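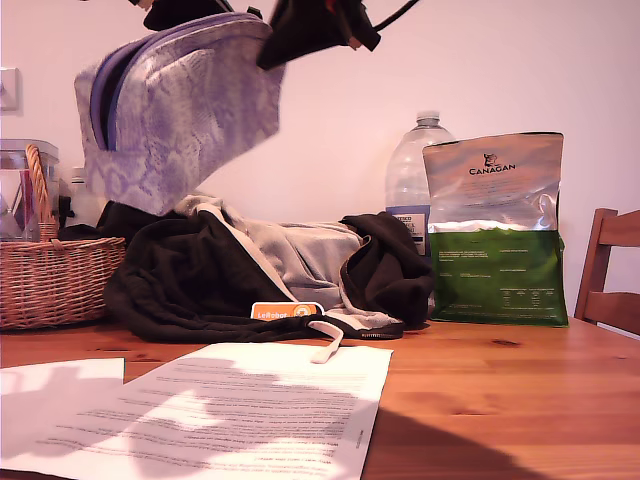

Jitaru, April

Forum > Home > Sorting and Storage > Soft pouches: inside the basket or on their own?

gistine_flo
Clearing the table at the moment. I have a zippered pouch, lavender and white snakeskin pattern with a darker purple zipper, and a wicker basket with one arched handle. The basket already has a clear lidded container with it. Two questions. Does a soft pouch go in the basket or in a drawer? And does a dark hoodie or jacket with a light grey lining get folded lining in or lining out for shelf storage?
Floarea Lungu

shelfdepth
Drawer. Wicker catches on zipper pulls and on any knit fabric. A pouch that holds its shape can stand on its seam in a shallow drawer and you can read the contents from above if the zipper is left partly open.

tallow77
Disagree with the drawer. A pouch in a drawer gets buried within a month. In a basket it stays upright against the side wall. The snagging problem is solved by a cotton liner. I bought one from Jeltero, item 294, and trimmed it to fit.

shelfdepth
A liner takes up usable width. She already has a rigid container to fit in there.

tallow77
Few millimeters. Not a factor.

gistine_flo
The container has pink and red items standing upright in it and I would prefer not to move those. There is also a small white bottle with a narrow neck next to the basket. It has no place yet.

m_orrin
Bottle goes somewhere with a flat, wipeable base – not wicker. If it leaks you will not get the weave clean. Same for the large water bottle on the right. Kitchen shelf, both of them.

On the jacket: lining in. Lay it face down, sleeves across the back, fold in thirds from the hem. Dark fabric shows lint less on the outside of the fold than a light lining shows dust.

shelfdepth
Lining out if the outer fabric is the part you care about. Otherwise agree.

m_orrin
Only for long storage. For weekly use it makes no difference except that you have to turn it back every time.

tallow77
Hang it. A jacket that bulky uses half a shelf.

gistine_flo
No free hooks. The rail is a Sokero 1000 and it is full. I will fold lining in and try the pouch in the basket, no liner for now.

shelfdepth
Then turn the zipper side away from the weave.

gistine_flo
Noted. Does anyone have the inside width of that Jeltero liner before trimming?

tallow77
229 mm on the label. Mine measured slightly under after one wash.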